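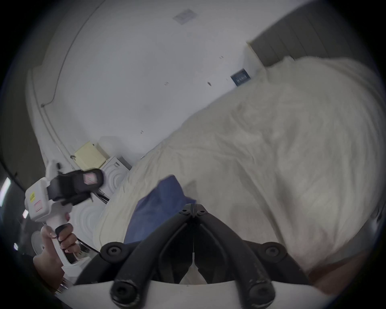

Platthorpe, treatment room 2

25/07/2024

The Platthorpe rooms opened after a long refit, and this page collects notes and pictures from the smaller of the two. Room 2 has the white console and its hand-held device, a bed made up in white, and not much else. Jindex did the fitting out and Serrano supplied the linen. More pictures will be added in October, when room 1 is finished.

**The hand-held device, room 2**
White body, black head, with a small pink-tinted window on the face of it. The console behind has rings molded into its front panel. There is a yellow warning label on the side of the housing.

## Room notes

- Floor area: 33 square meters, including the changing corner.
- Bedding is changed between appointments. The sets are plain white and go out to Otitz for washing.
- Appointments in room 2 run 30 minutes.
- The cable hangs from the underside of the head. Please keep it clear of the bed wheels when moving anything.
- The door code for deliveries is at the front desk, extension 499.

Room 1 will have the same bed and the same linen. The wall color is still to be picked, and the blinds are on order.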